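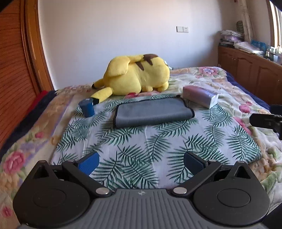 ## Big florals, bigger leaves

I have fallen hard for mixing patterns on a bed, and I'm not sorry. For years I was a plain-white-everything person (I thought that was what grown-ups did), and then last July I brought home a blanket covered in huge pink roses and the whole room woke up. Roses, little purple and lilac blossoms, patches of yellow and cream, green leaves all through it. It's a lot! I love it every single morning.

The palm leaf sheet came later. I found it in the bargain bin at Bulow, the little linens shop out past the car wash, and I carried it around the store for a good while before I let myself believe it could live with the roses. Dark green feathery fronds on white and pale gray. On paper that's two prints fighting. On the bed they get along beautifully, and I think it's the green that does it, plus all that pale background giving your eyes somewhere to sit down for a minute.

## So what do I do with it all?

Mostly I sort things. My bed is the best table in the apartment. It's the right height if I kneel on the rug, it's right under the good light, and nothing rolls off and breaks. When I'm going through the bathroom shelf or a bag I haven't emptied in a while, I spread the palm sheet over the blanket and line things up on it in a row. I can see what I own, which sounds like nothing, but I once bought the same hand cream 3 times because the other two were hiding behind the towels.

The sheet also keeps the blanket clean, and I can gather up the corners at the end and shake the crumbs and lint out the window. Best trick I have. I used to do this straight on the blanket and small things would just vanish into the roses. You try finding a hair clip in there.

My loose system, if anyone wants it:

- Everything comes out before anything goes back.
- Stand up or lay down, whatever fits, but one row at a time.
- Lids get checked. Leaky ones go on a paper towel.
- Anything I didn't remember owning gets 2 weeks on the dresser to prove itself.
- Snack break in the kitchen, never on the bed (learned that with a bag of Cirirby cheese crackers, and I was finding orange dust until fall).

## Where it all goes after

I have a Zomon caddy with a handle, the kind with deep pockets down the sides, and it holds the everyday stuff. The rest lives in a Schnyder drawer unit that I put together myself on a very long evening. It has 17 screws left over and it has never once wobbled, so I've stopped worrying about them. They're in a jar. I'm keeping the jar.

The top drawer is for things I reach for daily, the middle one is backups, and the bottom one is travel sizes, which I collect like a squirrel. I would like to say the drawers stay tidy. The top one does!

## Washing two loud prints

A few people asked about this after my last bedding post, so: cold water, inside out if it's a cover, and I wash the palm sheet separately from anything dark for the first couple of rounds. I don't iron it. I've made my peace with creases, and in a print that busy they hardly bother me anyway. The blanket gets a full wash once a season and a good airing over the balcony rail in between, roses facing in so the sun doesn't get at the pink.

Next I want pillowcases. I'm torn between a narrow navy stripe, to pick up the navy edging on the bed, and something completely unhinged with lemons on it. If you've put a third print on top of two big ones and lived happily with it, please tell me in the comments, and tell me what color you went with. I'm leaning lemons.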